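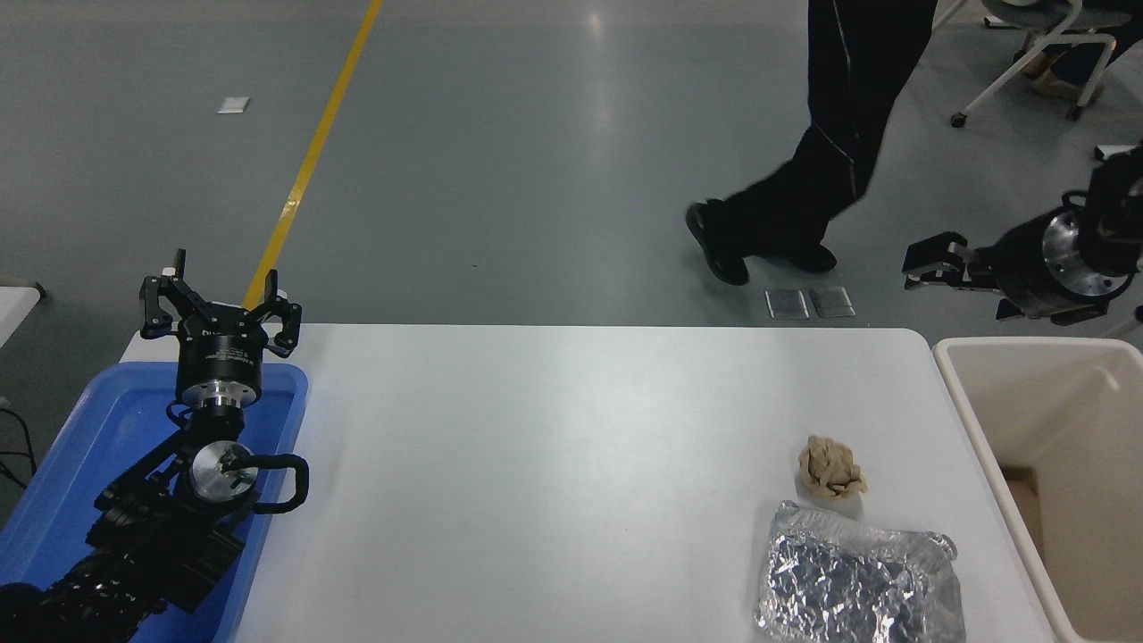
Crumpled paper and a sheet of foil on the white table.

May 4, 2019

I finished the first draft of the haunted lighthouse book last night, a little after the kettle had boiled for the second time, and I have been wandering about all day feeling as if I'd left the oven on. It came to 3,971 words for the last chapter alone, far too many (I know, I know), but once the drowned keeper started talking I hadn't the heart to hush him.

I still can't decide on the name of the island. It was Volby all the way through the first half, then somewhere in the storm I began typing Brudby, and now I find I'm fond of both! Volby sounds colder. Brudby sounds like a place where people would lie to you about the weather and then give you soup. Perhaps one can be the island and the other the village on the mainland where the ferry goes from, though that means going back through about 180 pages with a pencil.

The ghost is in better shape than I feared. I read his first scene aloud to the cat this morning and got a proper shiver at the wet footprints on the stairs, even though I put them there myself. What worries me is the middle, where my poor heroine spends 8 days in the lamp room reading old logbooks and hardly anything happens apart from the knocking. I do love the knocking. But a reader who bought the book for a fright might like to have one before page ninety.

So the plan is to leave it in the drawer until August, and meanwhile write the little story I promised myself about the piano that plays in the empty house. I managed 600 words of it before lunch, sitting on the back step with my tea and a blanket, and they came so easily that I'm rather suspicious of them. The house has a cellar now. I hadn't meant it to have a cellar.

Early night, I think, with the landing light on.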